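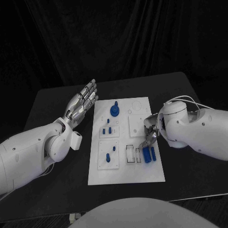
NOTICE OF DISCREPANCY

The Office of Fittings at Zatdale wishes to record that, at the close of the October count, the number of small blue parts held in the district stood at 2,383. The register gave 2,384.

Staff were reminded that the register had not been wrong in 19 years. Staff were further reminded that the board was to be laid on the gray table in the usual manner, in front of the curtain, and that every part issued from stores was to be brought to it and matched to its outline before any statement was made to Barska.

Rajeshwari D'Souza, Deputy Registrar, was appointed to conduct the matching. She had held the post for two winters. Her predecessor, Mr. Eynon, had left her the keys, the stamp and a sheet of instructions in which the final paragraph had been struck through so heavily that the pen had gone into the page beneath.

The matching began at six in the evening. Parts were signed out of stores in trays, laid against their outlines, approved, and signed back in. The Deputy Registrar spoke only to call the tray numbers. The clerk assigned to her wrote them down and was permitted to sit after the fortieth tray.

At ten minutes past eleven the last tray was returned. The total was again 2,383. The Deputy Registrar initialed the sheet, then asked the clerk to bring the original Korkex agreement from the lower cabinet.

The agreement provided that the manufacturer would deliver the parts in lots of 1,000 and would make up any shortage on written request. A schedule of requests was attached. There was one entry, in Mr. Eynon's hand, asking for a single cylinder. In the column headed Received he had written nothing.

"He entered it when he ordered it," said the clerk.

The Deputy Registrar asked that the remark be left out of the minutes. She turned to the first page of the register and began to read forward. The missing cylinder appeared there in every count, in good condition, for 19 years. It had been inspected. On 87 occasions it had been lent to other offices and returned with thanks. One of those offices had complained of a scratch, and Mr. Eynon had replied at some length, accepting responsibility.

The clerk inquired whether the loans should be struck out.

It was the opinion of the Deputy Registrar that they should not. The offices concerned had signed for the part. They had signed again when they gave it back. To strike out the loans would oblige her to write to each of them, and several of the signatories had since died.

She considered the matter until the lamp in the corridor was put out for the night. She then took up the October return and wrote, on the line provided for remarks, that one blue cylinder was at present on loan. The return required the name of the borrower. She wrote that of Mr. Eynon, at his last known address, and entered no date for its return.

The clerk witnessed the signature. The stamp was applied at five minutes to midnight.

A reply was received from Barska in the spring. It acknowledged the return, found the register to be in order, and asked whether Mr. Eynon might be finished with the part, as another office had requested it.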